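Pre-Run Checklist, Gripper Comparison, Station 2
Fultar cell / both wrist cameras
Filled in by: Revathi Kandasamy
Day: Monday, morning session
Grippers on trial: Zadeveo two-finger, Vahidi soft three-finger

Status key: OK / FIX / HOLD. A HOLD stops the session. A FIX can be done between swaps if you write down when you did it. Comments are welcome on every line, including the OK ones, and please keep them coming, the last batch made this form so much better!

PART A. POWER AND STOPS

A1. Pendant stop pressed and released, arm drops out and stays out until reset.
OK. Tried it at rest and during a slow move. Clean both times.

A2. Fence-side stop, same test.
OK. The button has a new collar and you can hit it with a flat palm now. Big improvement over the recessed one.

A3. Stop behavior with each gripper mounted. Does the gripper hold, open, or go limp?
OK, with a note. The Zadeveo holds its last position. The Vahidi goes limp over a couple of seconds as the air bleeds off. Both match what we wrote in the risk sheet, but they are different from each other, so say out loud which one is on the wrist before you start. Keep your hands out from under the Vahidi after a stop.

A4. Reduced speed selected for first motion.
OK.

A5. Air supply at the regulator, Vahidi only.
FIX, done at 9:40. Reading was drifting low. The quick-connect wasn't seated. Pushed it home, heard the click, watched it for a full cycle of pick and place and it stayed put.

PART B. WRIST AND MOUNT

B1. Adapter plate bolts, paint marks lined up.
OK.

B2. Tool changer locks with an audible snap, tug test passed.
OK. I love this changer. Swapping from Zadeveo to Vahidi used to eat most of a morning, and today I had the second gripper on and talking to the controller before my coffee was cool enough to drink.

B3. Cable loop clears the elbow through the full wrist turn.
FIX. With the Vahidi on, the air line and the camera cable share one clip and the loop rides up against the joint cover at the far end of the turn. Moved the clip one hole back. Needs a second clip before we run unattended. Until then, someone stays at the pendant.

B4. Payload and center of mass set for the gripper that is mounted.
OK. Please do check this one after every swap. The Vahidi is a lot lighter, and if you leave the Zadeveo values in, the arm floats upward in hand-guide mode. Startling if you have your face near it.

B5. Finger pads, no cracks, no glue showing.
OK on the Zadeveo. One Vahidi fingertip has a shiny patch where it rubs its neighbor on closing. Not a hold. I wrote it in the wear log so we can compare at the end of the week.

PART C. WORK SURFACE AND REFERENCE CROSS

C1. Surface clear before the wrist camera check.
OK. Nothing lying in any of the four areas. I did spot a small white speck above the crossbar on the left and a tiny dark one far over on the right. Wipe before the first pick.

C2. Reference cross in place and readable by the wrist camera.
OK for finding the cross. See C3 for everything else.

C3. Tape edges flat, no lifted corners.
FIX. There's a little pale flap sticking out on the left of the upright strip, just under the crossing, at a seam where the pieces meet slightly offset. The edge gets ragged farther down too. Blue tape is great for laying out a station fast and I will defend it forever, but a flap like that is something a soft fingertip can catch on, and it's also the brightest thing in view, so the edge finder may go for it.

C4. Cross straight enough to use as a reference.
FIX. The crossbar tips down a little toward the right. Fine as a "you are over the right table" check. For the offset comparison between cameras, use the printed target and leave the tape out of it. 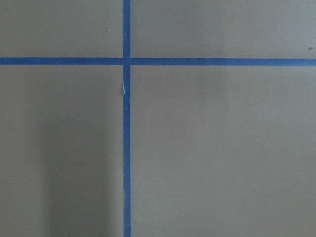

Thenmozhi Annamalai: I'd go further on C4 and take the tape out of the comparison sheet completely. If one camera is scored on tape and the other on the printed target, we'll end up arguing over the numbers. Also, can C3 be a HOLD when the Vahidi is mounted? Those fingertips drag on low approaches.

Good call on both, and I've changed the form. C3 is now a HOLD for the Vahidi and a FIX for the Zadeveo. The tape stays on the table as a position check for people and for the first camera look, and it is gone from the scoring.

Steps for clearing C3, whichever gripper is on:
Send the arm to its park pose and put the controller in manual.
Peel the upright strip from the seam down. Pull low and slow.
Lay one new piece in a single run, pressed down with the plastic card in the drawer.
Rub the edges a second time after it has sat for a minute.
Take a fresh wrist camera picture and save it with the session.

C5. Lighting even across the surface.
FIX. There's a soft shadow in the lower left area, beside the upright strip. It has no hard edge, and my eye skipped right over it the first time I looked. The edge finder is pickier than my eye. Try the overhead panel one notch up, then recheck with each camera. Write down the setting, please, or we can't repeat the day.

PART D. CAMERAS

D1. Lens clean, cover glass clean.
OK.

D2. Focus locked, exposure locked.
OK on camera one. Camera two had gone back to auto exposure after the power cycle. Locked it again and added a line to the startup script. If you see the table get brighter when the gripper closes, that setting has slipped.

D3. Printed target found from the standard height.
OK, both. 15 looks with each camera. Camera one found it every time. Camera two missed 2, both right after a wrist turn, so I suspect it was still settling. We'll add a short pause and run the set again.

D4. Camera bracket does not touch the gripper at full open.
OK on the Zadeveo. On the Vahidi there is clearance, but less than I'd like when the fingers flare under pressure. Look at it from the side and at eye level, with the arm parked and stopped.

D5. Camera cable strain relief.
OK. The new one from the Pinport kit is lovely. It has a proper screw clamp instead of a zip tie.

PART E. FIRST MOTION AND TRIAL PICKS

E1. Dry run with no part, reduced speed, one person at the pendant.
Waiting on C3 and C5.

E2. Grip check on the foam block, then the plastic cup, then the bagged screws.
Waiting. The order matters for the score sheet, so please don't swap items around even if the cup is closer to hand.

E3. Force limit set and confirmed.
Set to 40 on the controller scale for both grippers. Confirmed on the Zadeveo with the test spring. The Vahidi doesn't report force the same way, so for that one we go by air pressure and a look at the foam block afterward. If there's a dent that doesn't recover, stop and lower the pressure.

E4. Drop zone clear, tray in place, nobody reaching in to straighten parts.
Waiting. I know how tempting it is when the cup lands on its side. Let it lie. A sideways cup is a real result and it goes in the notes.

E5. Number of trial picks per gripper.
19 each. We planned for more, but the bagged screws take a while to reset and I'd rather have a full set from both grippers than a long set from one.

PART F. COMPARISON NOTES SO FAR

These are from the warm-up on the side bench, so treat them as first impressions.

Zadeveo: very repeatable, closes exactly where you ask. Loud at the end of travel. The status light faces the wrong way for whoever is at the pendant, so we read its state off the screen. On the bagged screws it pinches a fold of plastic and lifts, and the bag swings. I'd like to try the wider pads.

Vahidi: so much fun to watch. It wraps the cup beautifully and doesn't seem to mind if the cup is off center. Slower to open, and the limp state after a stop needs respect. On the foam block it leaves no mark at the pressure we're using now. I have no opinion on the bag yet, the warm-up was too short.

Controller: switching profiles on the Fultar takes one screen instead of four since the January update. The profile name shows in small gray letters, though. I put a paper label next to the pendant hook with the two names in thick marker. Flip it when you swap.

OPEN ITEMS BEFORE E1

C3, replace the upright strip. Revathi, today.
C5, light panel setting, recheck both cameras. Revathi, today.
B3, second cable clip. Thenmozhi has a bag of them.
D3, add pause after wrist turn, repeat the set on camera two.
D4, side view with the Vahidi at full flare.

Session status: HOLD for the Vahidi, FIX for the Zadeveo. If the tape and the light are both done by 1:30, we start with the Zadeveo on the foam block.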